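Kenholm bottle and can sorting: how we're getting on
Progress report to the Gromwood Fund, May 2021

Hello all, and thank you again for the grant. We've had a busy spring! Since February we've signed up 35 households on the Skadville side (I'd hoped for more, but the rain kept people in) and the sorting table is now up every week in the back room at Kenholm.

The big change is the fabric bins. We used to drop everything into bin bags, which split, and one poor soul got a shoe full of stale cider. The grey bins stand up by themselves and fold flat afterwards — I'm a convert.
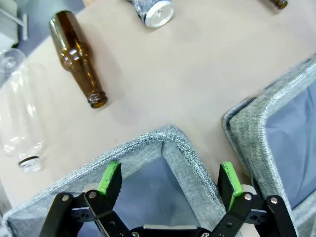

Sumathi Pinto

Brown glass, clear plastic and cans all come to the table together, and we sort them from there. Drinking glasses are the nuisance, as our collector won't take them with the bottles, so I've put a note about it in the next leaflet.

Money next. We've spent £78 on bins and £80 on leaflets, and Rao Print have been very patient about the second invoice (it's paid now, I promise). There's enough left for 3 more sessions, plus a decent pair of gloves for everyone.

I'd still like a lower table for the children who come along with their parents — could we move a little across from the leaflet budget? Give me a ring if that's a problem.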